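8/21/20

The Christian recovery group in Plollberg has collected 138 written testimonies from people who grew up in difficult homes, and will begin sharing them by mail and online this fall. Li-hua Cheng, who started the project in May, said most of the letters came from readers over 60.
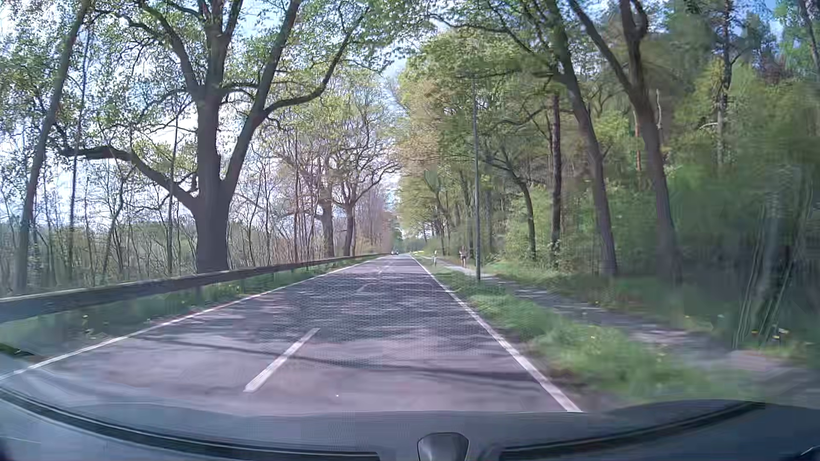

The first booklet will hold four of the stories and a short prayer after each one. The opening story is by a woman from Flitach who left home at 16 and did not speak to her father for many years. She writes that she began to pray again on the long drive back to see him, on a straight two-lane road with trees on both sides and their shadows lying across the pavement. She asked that her name be left out.

Ridwan Raju edited the letters and cut very little – mainly names and addresses. Writers were shown the final text before it went to the printer, and two chose to withdraw.

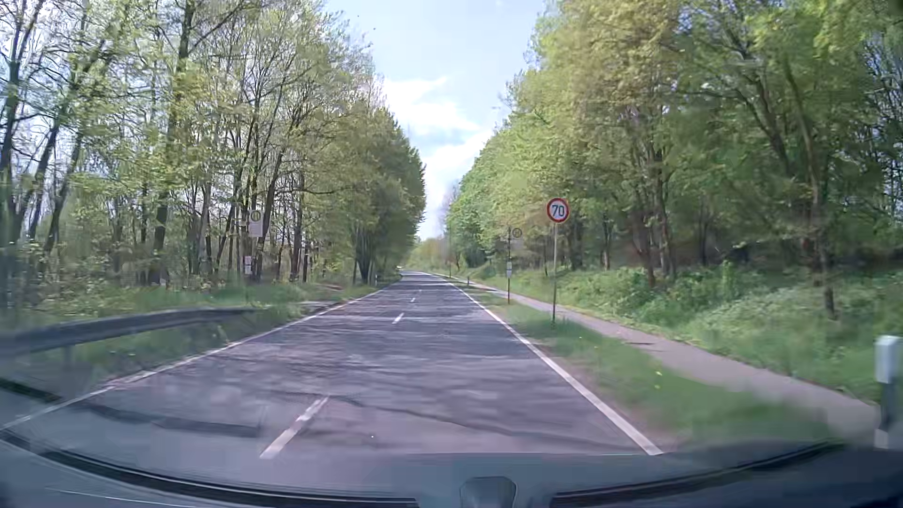

Printing costs came to $589, paid for by gifts from three local churches. Copies will be left at church offices in both towns. Cheng plans to drive the Flitach boxes over herself, through the woods where the speed limit sign says 70, and will stay for the evening prayer meeting.

New testimonies can be handed in at the Plollberg church office until the end of next May. They should be no longer than two pages and may be unsigned.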